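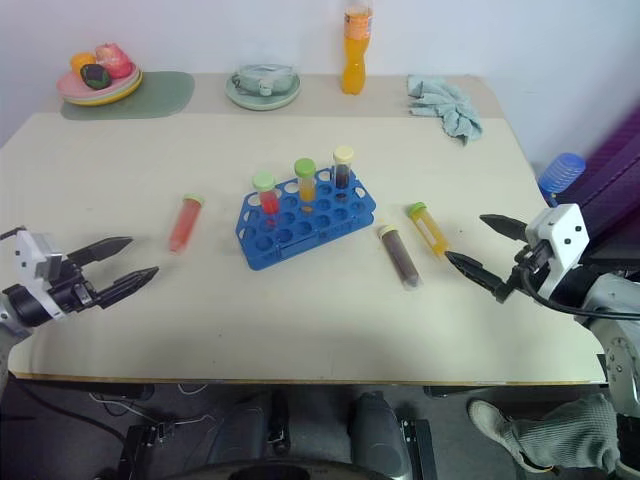

Fig. 1. Bench layout for Lab 7: tube rack, two arms, three tubes still on the table.

Courses > Robot Manipulation > Unit 4 > Lab 7 handout

Lab 7: Comparing parallel grippers on the tube task
Instructor: Bezawit Negash. Lab assistant: Ghazala Qureshi.

The task is to pick up capped tubes that lie on the table and stand them in the rack. You will run it with two finger sets, the smooth Teren pads and the textured Workneh pads, and compare the results. Arm speed and grip force stay the same for both sets.

Read the January notes on grip force first. The Workneh pads hold at a lower force setting, and students who skip the notes tend to squeeze too hard.
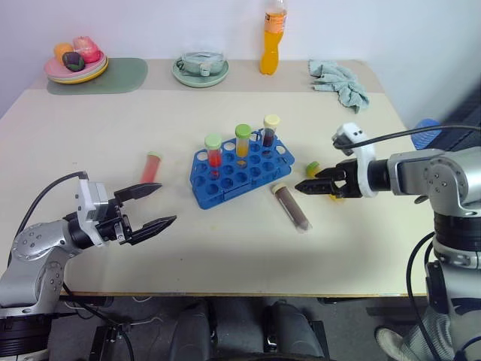

Start each trial with both grippers open and clear of the rack. Call out the tube by cap color before you move. If a tube rolls out of reach, stop the trial, log it as a miss and reset by hand. Do not chase it with the other arm.

The log from last term's section holds 1,112 grasps. Of these, 473 were made with the Workneh pads. Trials were not split evenly, so compare rates and leave the raw totals alone. For your own report, use the last 400 grasps in the file. 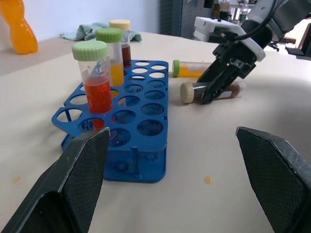 Wrist cameras and the head camera answer different questions. The head view is good for planning, because it covers the rack and both arms. The wrist view is what you want for judging finger alignment. It also has blind spots. Looking along a row of upright tubes, the nearest one partly hides those behind it, so a color check from that angle can fail. It does pick up small things on the table, such as an orange-yellow drip between the open fingers. Wipe up any drip before the next trial and check the caps.

For a tube lying flat, grip across the middle. Gripping near the cap makes the other end swing when the arm lifts.

Hand in:
- your trial sheet, with misses marked
- one page comparing the two finger sets
- one wrist view and one head view of the same grasp

Related handouts
Lab 6: Camera calibration with the Plilteck board
Lab 8: Handing a tube from arm to arm
Using the Jurnangate controller
Reading the grasp log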